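## 第 2 章 摆放桌面与整理食物玩具

本章说明怎样把 Turamik 过家家餐具组摆到桌上，怎样分盘，以及用完以后怎样收回去。第一次使用的家庭或者班级，请先读完第 2.1 节再打开袋子。已经熟悉的人可以直接看第 2.3 节。

本手册的中文部分由 Flor Tello 编写。中文不是我的母语，如果有的句子读起来不顺，请以步骤的编号顺序为准，不要以我的语气为准。

### 2.1 开始以前

**桌子的要求**

- 桌面要平，不能有明显的坡度。球形和椭圆形的食物在斜的桌面上会自己滚走。
- 桌面颜色请选浅的、单一的。有花纹的桌布会让年纪小的孩子找不到盘子的边。
- 桌子的高度应该让孩子的手肘可以放在桌面上。如果桌子太高，请换椅子，不要让孩子跪在椅子上。
- 桌面擦过以后，请等它完全干了再放东西。塑料盘子放在湿的桌面上会吸住，孩子用力拉的时候容易打翻别的东西。

**需要拿出来的东西**

基本练习只用下面这些，其他的请留在袋子里：

- 圆盘：黄色、粉色、浅绿色，每种颜色一个
- 切菜板：绿色半透明，一端有带孔的小把手
- 食物：香蕉、牛油果、西瓜块

我们曾经试过一次把全部食物都倒在桌上，结果孩子只想玩“倒出来”这一件事。所以请您少拿一些。

> **注意：** 食物玩具只可以看和拿，不可以咬。还会把东西放进嘴里的孩子，必须有大人坐在旁边。

> **注意：** 如果您买的是 Henda 版本，盘子的边比较高，叠放的时候会紧一点，这是正常的。摆放的方法和本章相同。

### 2.2 摆放盘子和切菜板

1. 把三个盘子放在桌子离孩子比较远的一边，排成一行。从左到右的顺序是：黄色、粉色、浅绿色。
2. 盘子和盘子之间只留很小的缝，或者几乎碰到。缝太大的时候，一行盘子会变得很长，右边的盘子孩子就够不到了。
3. 检查盘子里面是空的。前一次练习留下的小东西，例如贴纸或者饼干屑，请先拿走。
4. 把切菜板放在盘子的前面，也就是离孩子比较近的一边。切菜板横着放，把手朝左。
5. 在切菜板和桌子的近边之间留出一只手掌的宽度。孩子的手需要一个休息的地方。
6. 把食物放到切菜板上，从左到右：香蕉、牛油果、西瓜块。

关于食物的方向，有几点补充。香蕉请竖着放，就是一头朝着盘子，一头朝着孩子。它是弯的，所以下面的一头可能会伸到切菜板的外面，这没有关系。牛油果可以稍微斜一点，请用手指轻轻按一下，看它会不会滚。西瓜块放的时候，尖的一头朝着盘子那一边。
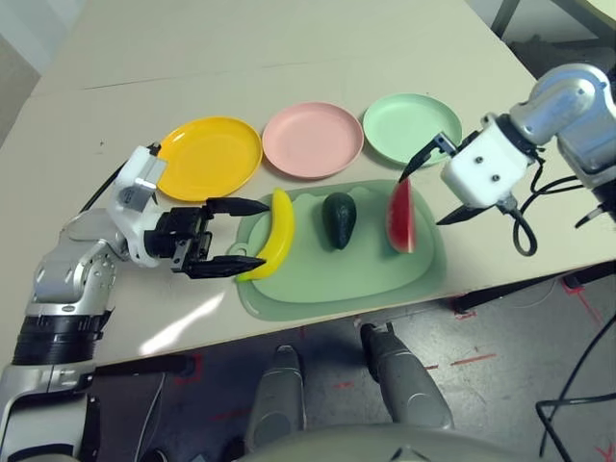
摆好以后，请从孩子的座位那里看一遍。三种食物都应该看得清楚，互相不要挡住。如果孩子习惯用左手，顺序不用改，只要把整个切菜板向左移动一点就可以。

> **提示：** 请不要在孩子面前反复调整食物的角度。差一点点没有影响，但是大人一直在动，孩子会以为轮到大人玩。

### 2.3 分盘练习

这个练习的内容是把食物从切菜板移到盘子里，每个盘子放一种。

**第一种玩法：自由分盘**

1. 请孩子从切菜板上选一种食物，不规定是哪一种。
2. 请孩子说出它的名字。如果说不出来，大人说一遍，孩子不一定要重复。
3. 孩子把食物放进任何一个空的盘子。
4. 重复上面的步骤，直到切菜板空了。
5. 请孩子告诉您，哪个盘子里是什么。

**第二种玩法：按颜色分盘**

1. 大人先指着黄色的盘子问：“哪一种食物和它像？”
2. 等孩子回答。请在心里慢慢数到 6，再给提示。
3. 香蕉放进黄色的盘子，牛油果放进浅绿色的盘子，西瓜块放进粉色的盘子。
4. 如果孩子把西瓜块放进浅绿色的盘子，并且说因为西瓜皮是绿的，这个答案也是对的，请接受。这时候牛油果可以放进粉色的盘子。

**第三种玩法：请客**

1. 大人当客人，坐在桌子的另外一边。
2. 客人点一种食物，例如：“我想吃牛油果。”
3. 孩子把牛油果放进盘子，再把盘子推给客人。推的时候请用两只手。
4. 客人说谢谢，假装吃完，把食物放回切菜板，把盘子放回原来的位置。
5. 交换角色。孩子点菜的时候常常会点桌上没有的东西，您可以回答“今天卖完了”。

一次练习最好不要换太多玩法。我自己的习惯是一天只做 2 种，第二天再做剩下的。

> **小心：** 盘子是浅的，推得太快，圆的食物会掉出去。请在练习开始以前看一下地上有没有东西会把人绊倒。

### 2.4 常见的情况

**牛油果总是滚下切菜板。**
先检查桌子是不是平的。如果桌子没有问题，可以在切菜板下面垫一块薄的防滑布。不要在牛油果上贴胶带，胶会留在表面，很难洗掉。

**西瓜块站不稳。**
请把它放倒。方向是为了让孩子容易拿，不是规定。

**切菜板在桌上滑动。**
一般是因为桌面或者板的下面有灰。两边都擦一次。如果还是滑，请孩子用另外一只手按住把手。

**孩子想用刀。**
本章的练习不用刀。可以切开的食物和玩具刀放在另外的袋子里，请看第 6 章。

**孩子把盘子叠起来，不想分盘了。**
让他叠。叠完以后可以请他帮您一个一个放回去，这也是一种练习，颜色的顺序由他来说。

**少了一块食物。**
请先看椅子下面和孩子的口袋。如果真的丢了，可以从 Muñoz 补充包里单独选一块，大小是配合的。订购的时候请写零件表上的编号，零件表在第 92 页。

### 2.5 收拾和清洗

收拾请和孩子一起做，顺序和摆放相反。

1. 把食物从盘子里拿出来，放回切菜板。
2. 把三个盘子叠在一起。最下面是浅绿色，中间是粉色，最上面是黄色。这样下一次从上往下拿，正好是从左到右的顺序。
3. 大人拿着切菜板，孩子把食物一个一个放进布袋。
4. 盘子和切菜板放进扁的盒子。切菜板放在最下面，把手朝着盒子的开口。
5. 擦桌子。

清洗的时候用温水和少量的洗洁精，拿软布擦。西瓜块和牛油果的表面不要用硬的刷子。洗完以后放在干的毛巾上，晾干了再收进袋子。没有干就收，袋子里会有味道。

> **注意：** 不要放进洗碗机，也不要用开水烫。切菜板受热以后可能会变弯，变弯的板不能恢复，请不要再用它做分盘练习。

> **注意：** 收纳盒不要放在窗台上。长时间晒太阳，浅颜色的盘子会先变色。

如果您在班级里使用，建议每一组餐具用一个盒子，盒子外面写上组号。Jiva 的小标签可以贴在盒盖上，但是请不要贴在盘子的底部，洗几次以后标签会掉，胶还在。

下一章说明杯子和水壶的摆放。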